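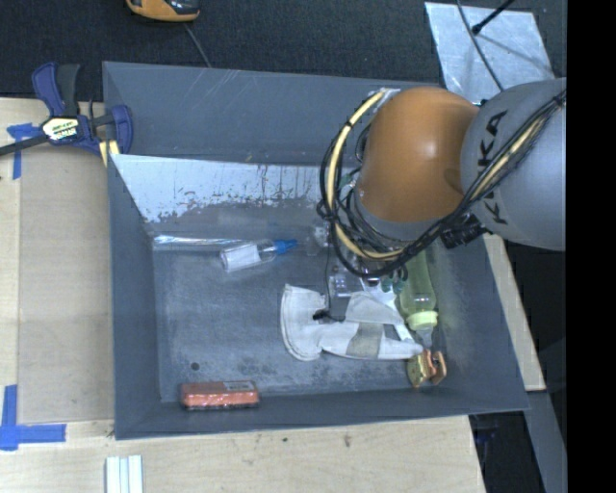 Tote (materials handling)

A tote, also called a storage bin or picking bin, is an open-topped rectangular container used to hold and move loose goods in warehouses, workshops and stockrooms. Totes are handled one at a time by hand, on conveyors, or in racks. They differ from cartons in being reusable and from pallet boxes in being small enough for one person to lift when full.

Terminology

In American usage "tote" generally means a container that travels, while "bin" means one that stays on a shelf. The distinction is loose, and many stock systems use the two words for the same container. "Mixed tote" refers to a container holding more than one kind of item, such as a work glove and a bottle lying on the same floor. "Single-item tote" refers to one holding units of a single stock number.

Construction

Most modern totes are molded in one piece from polypropylene or high-density polyethylene. Gray and blue are the usual colors. Older types were made from sheet steel, vulcanized fiber or wood, and steel is still used where parts are oily or sharp.

The walls of a tote may be straight or tapered. Tapered walls lean outward from floor to rim, which lets empty containers nest inside one another and makes the part easier to release from the mold. The cost is floor area: a tapered tote has a smaller floor than a straight-walled tote with the same rim. Straight-walled totes do not nest and are stacked empty or full at the same spacing.

The floor may be flat, ribbed or gridded. Flat floors are preferred for small or soft goods, which can catch in a grid. Ribs on the underside stiffen the floor but can run unevenly on roller conveyors.

Contents and arrangement

Soft goods settle differently from rigid ones. A work glove dropped into a tote tends to lie flat, with the cuff spread and the fingers folded or extended, and takes up more floor than its volume suggests. Bottles and other cylinders roll until they meet a wall or another item. For this reason mixed totes are often loaded with cylinders along the walls and flat goods toward the middle.

Gloves are stocked in pairs, joined by a tag, clip or stitch at the cuff. Singles separated from a pair are normally set aside for matching. Gloves with a flared cuff, known as gauntlet or safety cuff gloves, are bulkier at the wrist end and are packed with the cuffs alternating when a tote holds more than a few pairs.

Dividers are used where items must be kept apart. They are cut from corrugated plastic or fiberboard and fit into slots in the wall, or stand free as a folded grid.

Wear

Wear in a tote is concentrated on the floor and at the rim. Floors become scuffed and take on a mottled look as goods slide across them. Scuffing of this kind is considered cosmetic. Scratches on the upper part of the walls are commonly left by items being drawn out at an angle or by nested containers being pulled apart.

Painted or laminated surfaces behave differently from molded ones. A pale coating over a gray base chips first at its lower edge, where goods strike it, and the flaking then spreads upward. Flakes can contaminate the contents, and coated totes are generally kept away from food, textiles and medical supplies once chipping has begun.

A tote is usually withdrawn from use when any of the following is found:

Cracks at a corner or in the rim
A floor bowed enough to rock on a level surface
Missing or broken handles
Loose coating that comes away when rubbed
Stains that remain after washing

Cleaning

Molded totes are washed with warm water and a mild detergent, rinsed, and drained upside down. Solvents are avoided, as some soften the surface or leave it tacky. Labels are removed before washing, and adhesive residue is scraped off with a plastic blade. Coated totes are wiped with a damp cloth.

Naming of patterns

Stockrooms often refer to totes by pattern name. The Dillmont pattern has tall tapered walls and a plain floor. The Vedusside pattern is straight-walled with a ribbed floor and a hinged lid. The Dretance pattern is a shallow variant of the Dillmont, made for benches and packing tables. A stockroom guide compiled by Nkechi Edet lists all 3 and recommends against mixing patterns in one stack, as the rims do not seat on each other.

See also

Crate
Kitting
Pallet box
Shelf bin
Work glove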